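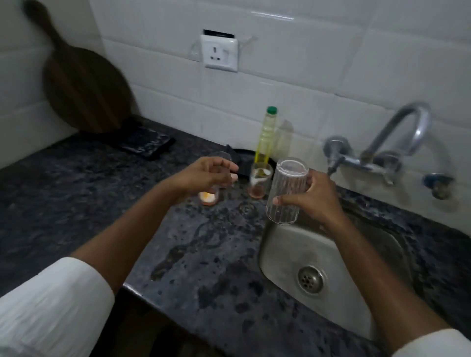
16 January 2019
Stimthorpe, small kitchen. Glassware and residues, continued from the October entry.

Purpose: settle the order of work for glasses at the sink, so that the Promham and Pamstead kitchens can follow the same sheet. The October sheet said "rinse and drain" and left the rest to whoever was standing there. Results differed between sites and could not be compared.

Types in use: short plain glasses and the tall ribbed one. Residues of interest are juice or egg, and anything that leaves foam on the wall. Oil is dealt with separately, see below.

Procedure as it now stands:
Empty the glass over the sink, rim down, and hold it there for a count of 5. Tall glasses go first. One hand on the glass, the other free to keep the short ones away from the edge of the counter.
First rinse, cold, 1,000 ml shared across the batch.
Wash, warm, Ursu liquid at the weak dilution. Brush for the tall glass, cloth for the short ones.
Second rinse, cold, another 1,000 ml.
Drain inverted on the rack. No towel.

Cold first is deliberate. Egg sets on the wall if it meets hot water and then needs the brush, and the brush does not reach the corner at the base of the short glasses very well.

Ribbed glass: film stays in the grooves after a cloth wash. It can't be seen while wet and shows as dull vertical lines once dry. Three passes with the brush, turning the glass between passes, cleared it. Two did not. I have not tried a longer soak, which may do the same job with less handling.

Foam: dries to a ring if left. Wet the upper wall before anything else. Rinsing from the base upwards moves the ring and does not remove it.

Oil: keep the bottle capped and at the back while glasses are being done. Pans are washed last, in fresh water. A trace of oil in the wash water spoils the drain test, as droplets then hang on clean glass and it gets marked as a fail. I suspect this explains most of the poor Pamstead figures, but their sheet does not record the order of work.

Counter: dark speckled granite hides drips. Wipe the whole surface at the end whether it looks wet or not.

To do:
- send the revised sheet to Promham and Pamstead
- add an "order of work" column
- longer soak on the ribbed glass
- second brush, narrower head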